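Subject: Re: [selville-neighbours] Teaching an older dog to settle at night 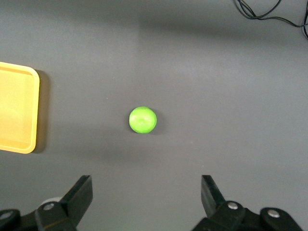

Dear Hwa-young, and everyone else who wrote in,

Thank you for the lovely long note, and I'm sorry it's taken me most of a week to sit down and answer it properly. We've had an old dog in the house for a good many years now (not the same one, sadly, though sometimes it feels like it) and the nights are the part I get asked about most. Our current old fellow is Plum, a kelpie cross, and he went through much the same thing you describe when he was coming up to 13. What helped him first was having something quiet to do after tea, before the lights went down. I'd put out a ball, a small lime-green one like the one on the grey tabletop, and roll it to him slowly along the hallway runner. No throwing, no chasing, just a nose and a bit of a shuffle. He'd lose interest by himself and wander off to his bed, and I learned to leave him be when he did.

On 4 March at 9:12 pm, Hwa-young Ji wrote:
> He sleeps all afternoon and then from about two in the morning
> he walks. Up the hall, down the hall, stands at the laundry
> door, cries a little, walks again. I let him out and he only
> looks at me. My husband says ignore him but I can't, he sounds
> so lost. Is this just what old dogs do? Has anyone tried the
> night lights?

To your question about whether it's just what old dogs do - please do have the vet look at him before you decide it is. With Plum there was a sore hip underneath a good half of the pacing, and once that was being looked after he was a different dog by the end of the month. Arnaldo Henriques told me the same about his old girl, except that hers was her bladder. It may well be his age, but I'd want to know.

Yes to the night lights. We have one by the laundry and one near the water bowl, and I moved his bed out of the back room and into the hall where he could hear us snoring. He also has a rubber-backed mat over the boards by the kitchen, where his back legs used to slide out from under him. I think he'd become frightened of that one corner, poor old thing, and would stand on the wrong side of it not knowing what to do about it.

As for your husband's advice, I tried ignoring Plum for three nights and hated every minute. What we do now is get up once, take him outside on the lead, say hardly a word, and bring him straight back to bed. He gets a hand on his shoulder until he sighs. Matilde Rocha does a small supper at ten as well, a spoonful of his ordinary dinner, and she swears by it. We've never needed to, but I can't see the harm if his weight is all right.

And wake him in the afternoons! I felt terribly mean doing it. A slow walk to the corner and back at four o'clock is plenty, and he can sniff every fence post in Selville if he likes.

Do write again and let us know how he's getting on. You're welcome to ring, too, any time before nine.

Warmly,
Henrique Vieira

Comments

Eduardo Leitão
The mat made the biggest difference at our place. We used an old yoga mat cut in half, and it washes up well.

Matilde Rocha
Ten o'clock supper, yes, but go easy. I was too generous to begin with and we were up at three for quite another reason.

Hwa-young Ji
Thank you Henrique, and thank you all. Vet is booked and the bed is already in the hall. Give Plum a scratch from us.

Contact the list owner | Copyright Selville Neighbours | Back to top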